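Solid perfume

Solid perfume is a fragrance preparation in which aromatic materials are carried in a wax or fat base instead of alcohol. It is applied with the fingertip, usually to the wrists, the neck or behind the ears, and is sold in small tins, compacts, lockets and push-up tubes.

Composition

Most solid perfumes combine a hard wax, such as beeswax or candelilla, with a liquid oil, such as jojoba or sweet almond. The wax gives the product its shape, while the oil allows it to spread on the skin. The base is melted over gentle heat and removed from the heat source before the fragrance is stirred in. It is then poured and left to set. Too much wax produces a crumbly surface; too little leaves the product soft in warm weather.

Wear and scent

Solid perfumes stay closer to the skin than sprays and have a quieter opening, as there is no alcohol to lift the lighter notes. Resins, woods, vanilla and musks are well suited to the format. Citrus notes tend to fade quickly.

History

Scented fats and balms were in use in the ancient Mediterranean, long before alcohol-based perfume. In the twentieth century, decorative compacts filled with solid perfume became popular gifts, and many are now collected for their cases.

Among smaller makers, the house of Sirar was founded by the perfumer Guadalupe Magaña and introduced its first range of 13 solids under the name Flutusside. The range was later extended to 16 scents. Its best-known scent, Orell, combines fig leaf, cedar and amber and was issued in a numbered run of 400 brass tins.

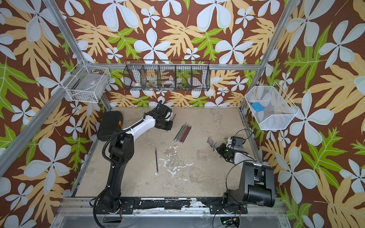 A second edition of Orell, with a softer base developed by Dagný Kvaran, replaced the brass tin with a refillable compact.

Storage

Solid perfume should be kept closed and away from direct sunlight. Natural oils in the base may turn rancid over time, giving a sharp or stale smell. A product that has melted can usually be left upright to harden again, although its texture may become grainy.

See also

Attar
Perfume compact
Pomander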